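Cullulton Workshop Program
Progress report to the Agyeman Fund, covering the spring period
Prepared by Aarne Saarela

Summary

The main activity this period was the open day in May, held in the ground floor workshop at Cullulton. We also finished the first set of hand-held grippers and started on the second. Spending is within the grant. One item, the printed visitor guide, was not delivered in time and has moved to the next period.

Open day

The doors opened at 10 in the morning and we closed at 4. Our sign-in sheet shows 970 visitors for the whole Litthorpe site, which was open on the same day. We can't say how many of those came through our room, as the sheet was kept at the main gate. The demonstration ran every 30 minutes, with places for 20 people at a time. All the morning sessions were full. The session over lunch was half empty, and next year we would leave it out and give the staff a break.

Each session had the same order. A member of the team gave a short talk on how grasping is taught to a robot arm by recording a person doing the task first. Visitors then watched a recording being made with the hand-held gripper, and after that anyone who wanted to could try the tool for themselves. Most people wanted to. The talk was planned at 10 minutes and we cut it to 6 after the second session to leave more time for the trying out.

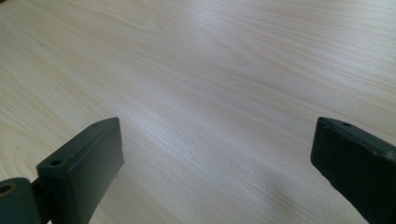

The tasks for visitors were kept simple: pick up a wooden block, move it across the table, and put it down on a mark. Children were generally quicker to get used to the tool than adults, who tended to look at their hand and not at the fingertips. Everyone started with the gripper open and held low over the bare surface, a dark finger on each side and a wide gap between them, and the session leader placed the block only after the visitor was ready. This worked well and we will keep it for school visits. The glare on the wood is a problem for the recordings. It washes out the grain in a band across the view, and a pale block put down in that band would be hard to pick out. We have asked for a price on blinds for the south windows. A matte cloth over the table would be the cheaper choice, but it moves when people lean on it.

Equipment

We now have 3 hand-held grippers in working order, as planned in the proposal. The fingers fasten with screws and can be changed between sessions. One of the scuffed fingers is due for replacement and the part has been ordered from Cleser, along with a small stock of spare screws. The robot arm stayed behind its guard for the whole day and was run only by staff. There were no injuries and no stops for safety reasons.

The charging station for the tablets failed before the last session, and we finished the day on one tablet. The fault was a blown fuse, now replaced.

Visitor comments

Comment cards were left on the table by the exit. The most common request was for more time with the gripper. Several people could not hear the talk from the back of the room, and two asked for seats. A teacher from a local school asked about bringing a class in the fall, and we have sent her the booking form. A few visitors expected to see the robot arm copy what they had just done. We need to explain at the start of the talk that training takes longer than a session.

Budget

The open day came in under its line. The savings were in printing, and that money will be needed when the visitor guide is delivered. We are not asking for any change to the grant.

Next period

Finish the second set of grippers. Agree on a final text for the visitor guide and send it to print. Decide on blinds or a cloth before the first school visit. Run two trial sessions with a portable speaker.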